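The Binder

My first day at Prollirness they handed me a badge, a pair of steel-toed shoes a half size too small, and a binder. The binder had 465 pages in it and a title on the spine in marker: CELL PRACTICE. "Read it before you touch anything," the shift lead told me, and then she went to lunch.

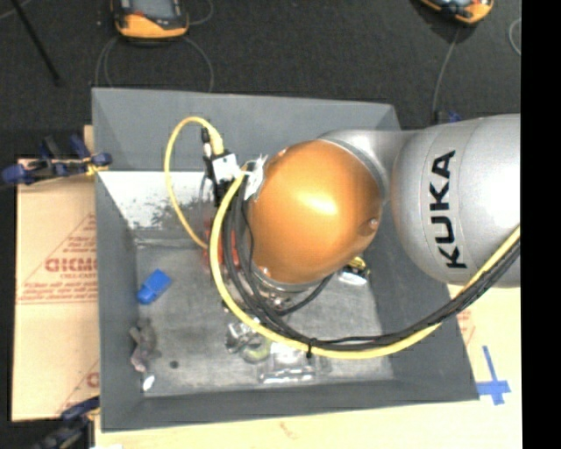

I read the first 44 pages and skipped to the end, same as I do with mysteries. The last page was blank except for a line in pencil that said see Gravavetti. I figured Gravavetti was a person. I looked for him in the phone list and everything!

Gravavetti was a building. Well, it used to be. It was the plant across the river where Prollirness started out, before Grament bought the land, and most of the rules in the binder had been written over there by people who had since retired or gone into real estate. So you'd get a rule like 9.3, "Dress all cables so the arm can reach every corner without pulling," which made sense to me right off, and then 9.4, "Do not lean a broom on the east rail," and we didn't have an east rail. We didn't have any rails. I asked if I should initial it anyway (you had to initial every rule) and the shift lead said yes, initial it, and don't lean a broom on anything.

My job that winter was bringing the binder up to date. I'd like to say they picked me for my eye, but I think it was because I could type. I'd stand outside the line with my laptop on a cart and watch the picking arm go down and come up, and I'd try to match what I saw to a rule. Who can be inside the line when the arm has power? What do you do about a dropped part? Who gets to hold the pendant, and who's allowed to ask for it?

That last one was 12.1, and it was the only rule in the whole thing that people got mad about. "Whoever goes in carries the pendant in with them." Four of us had been taught it that way. Everybody from the Hegazy crew had been taught to leave it with a partner outside, so the partner could stop the arm for you. Both sides thought the other side was going to get somebody killed, and they ate at separate tables.

So I wrote to the safety office and asked which one it was. They sent me back a copy of 12.1. I wrote again and said I had that, thanks, what I wanted was the reason for it. A week went by. Then one night I was digging through the Gravavetti boxes in the supply room — 2 of them had been rained on, and the paper had gone stiff and wavy like lasagna — and I found the old incident sheets.

It took me until after midnight to find the one I needed. A man had gone in to free a jammed part. He'd left the pendant on the bench outside. His partner went to answer a phone, and a third guy, just trying to be helpful, saw the arm standing still and picked the pendant up. The man inside heard the brakes let go and threw himself flat. He got a bruise and a torn sleeve. At the bottom somebody had written, in the same pencil as the last page of my binder, "If it's in your hand it isn't in his."

I sat on the floor with that for a while. Then I got up and typed it in, right under 12.1, the whole story, sleeve and phone and all.

You weren't supposed to do that. The format said a rule was one sentence, two at the most. The shift lead read it standing up, then pulled a chair over and read it again. I was sure she'd make me cut it. She asked if there were more sheets like that one, and I said there were 200, give or take the ones stuck together, and she said well, you'd better get a fan on those.

By April I had half of them dry. The Hegazy crew read 12.1 and didn't say a word to me about it, but one of them came by my cart later, took the pendant off its hook before he stepped over the line, and held it up so I could see.

I never did find the sheet for the broom. I left 9.4 in. There's a box I haven't opened yet, way in the back under the old fan belts, and I'd feel pretty dumb taking it out now.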